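Blocks, bins and a lot of patience: an afternoon at Holtier

2026-03-15

Three coffees in before we sit down. The lead operator at Holtier has a shift starting in half an hour and would rather talk standing up, next to the table, so we do that. Notes typed up the same evening, sorry for the rough edges.

The job, in short: people steer a pair of robot arms through small chores, every movement gets saved, and a learning system is later trained on the pile. The project is called Kaimal. It has been going since October.

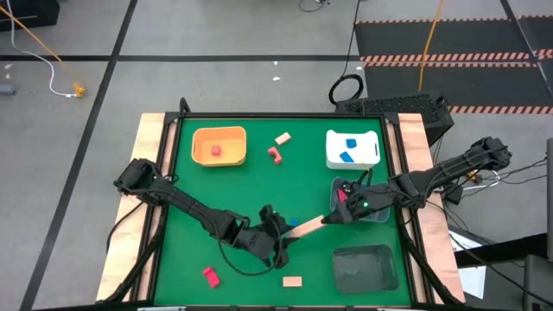
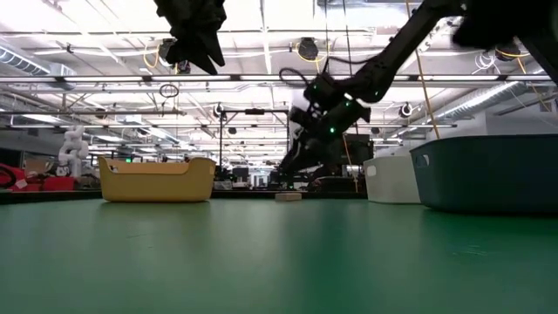 "Blocks are dull and that's why we use them," the operator says. "You want dull. If you start with a kettle you've got a lid and a handle and a spout to worry about, and you don't know which one the thing is failing on."

So how many runs so far? "3,006 kept. I looked this morning." And thrown out? A laugh. "More than I'd like. We had one week where 67 went in the bin in one go, somebody had left the clock on one of the cameras drifting. The arm moves and the picture hasn't caught up. You can't teach anybody with that."

A run is one go at one task. Pick up a block, put it in a bin. Or pick it up with one arm, give it to the other, then put it in a bin. The second kind takes far longer to learn, for the people as well as the system.

"Handovers are horrible. Your two hands know where each other are, you've had them all your life. With this you're guessing for the first few days. You let go too early, or you don't let go at all and the two arms have a little tug of war. I tell new starters, hold it by the end. Long blocks, hold by the end, leave the other arm something to grab."

New starters get four days of practice before anything they do is saved. The operator thinks that is too short and has said so. Berkisari, the firm paying for this round, wanted it shorter still.

I ask about mistakes. Do they get wiped? Not all of them, no. If an operator fumbles a block and then recovers, the run is kept and marked. "That's the good stuff. A system that has only seen perfect runs, first time it drops something it hasn't a clue. It's never seen a dropped block. So we want the fumble and we want the fix. What we don't want is someone waving the arm about while they think." Waiting is fine if it's short. Dithering is not. There's a written rule for the difference, runs to 11 pages, and people still argue about it over lunch.

Layout matters too, more than I'd expected. Before each run the blocks get moved, and the bins, following a list that comes up on a screen. Left to themselves people put things back where they were. "You think you're being random and you're not. I always put stuff down near my right hand. Everyone's got a habit. We found out because the early system was brilliant on one side of the table and useless on the other." The list was brought in after that. Nobody much likes it, it slows the day down, but the lopsidedness went.

And the cameras? Views from several places, the operator says, since a gripper will often hide the very thing it is reaching for. One view loses it, another might still have it. Low views are good for telling whether the fingers are above a block or already down beside it. From overhead you can't always tell.

Next is Fistano, which is the same sort of work but with cloth. Tea towels mainly. Opinion in the team is split. "Cloth never sits the same way twice so in one sense you get your variety for free. In another sense I'm going to loose my mind folding tea towels with a pair of pincers."

Does it bother anyone, training up the thing that does the job? A shrug. "Sorting blocks isn't a job I was hoping to keep." Then, more seriously – the pay is by the hour and not by the run, and it should stay that way. Pay by the run and people rush, and you can see the rush in the data. Jerky, all of it. The system picks that up teh same as everything else.

The next operator is already hovering at this point so we stop. Last thing I write down is a request, passed on here as asked: if you are applying, put down whether you play an instrument or knit. They do look at it.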